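Working alongside the arms: what changed for you?
Returns and Refurb board, September 2020

bench_letay wrote:
Our returns bench at Nesdale went to two-arm cells in June. I used to sort and check audio and network gear by hand. Now I load the table, watch, and fix what gets stuck. Same pay, less lifting, a lot more standing.
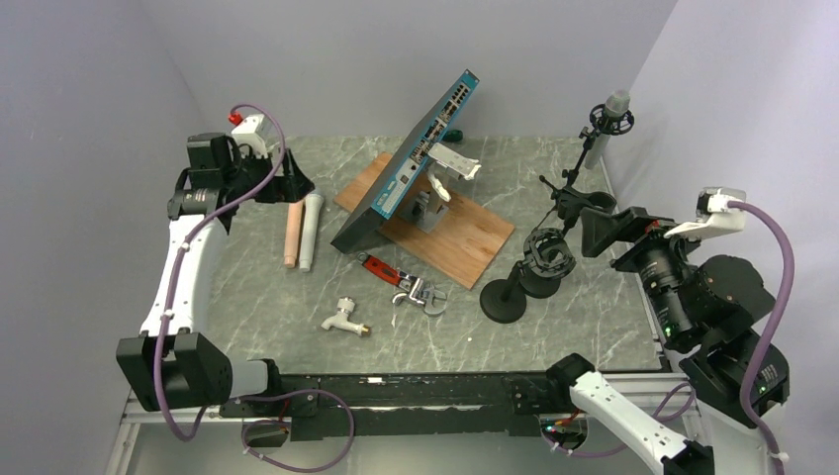

Network switch on the board, mic stands to the right

jmarsden wrote:
Same at Trindell, except we lost 3 people from the shift. They were "moved to other work" and two of them quit. I wouldn't call that less lifting.

bench_letay wrote:
Sorry to hear it. We kept everyone, but the new hires are all temps.

areeba_m wrote:
Who picks what goes on the table? At our place the techs decide, and they have never packed a mic stand in their lives.

bench_letay wrote:
We do. I asked for that in writing. Mics go on the left, stands and shock mounts nearer the middle and right.
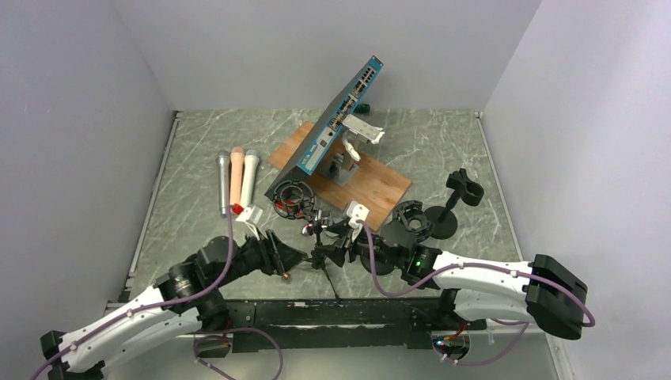 Three mics on the left, switch at the back

jmarsden wrote:
So you set the table for the thing that gets your job. No thanks.

R. Mkhize wrote:
Disagree with Jamie. My wrists were shot after up to 2 years of hand sorting. Ask for the training hours, and get them paid.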